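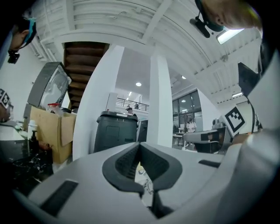 Skumolach Robotics Club > Guides > Gripper and wrist kit > Part 3

Getting Started Kit List Set-up Troubleshooting

October 16, 2023
By Delwyn Ruawai

3. Your first session with the kit

Welcome back, everyone! If you've worked through Part 2 you'll have the Jamness software on your laptop already, so pop the kettle on and we'll get you recording.

1. Check the rubber pad in the gripper's notch and give it a wipe if it feels greasy.
2. Open and close the gripper a few times – slowly, please, the springs are dearer than you'd think.
3. Put on the head strap and snug it up until the camera stays put when you nod.
4. Start a new session in Jamness and name it with your initials and the task (sink, table or shelf).

Note: Each session holds 700 clips. Start a fresh one at 699, as Jamness gets terribly muddled if you fill it right up.

5. For sink tasks, swap to the gloves and fasten a marker cube to each wrist, patterns facing out.
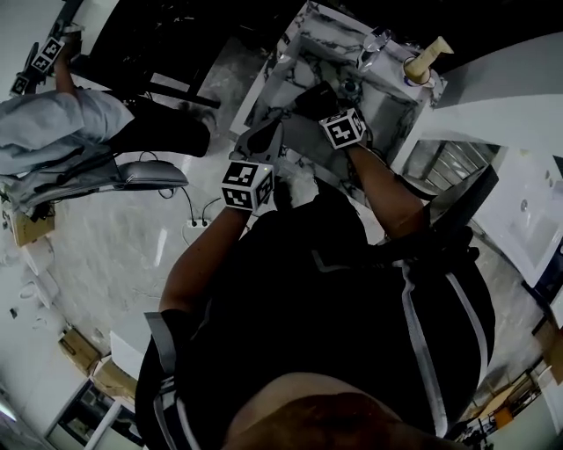 Figure 13. Gloves and wrist cubes at the sink.

CAUTION: Keep the cables well back from the basin, and turn the tap off before you reach for a plug.

6. Hold both wrists still until Jamness shows two green ticks, then off you go.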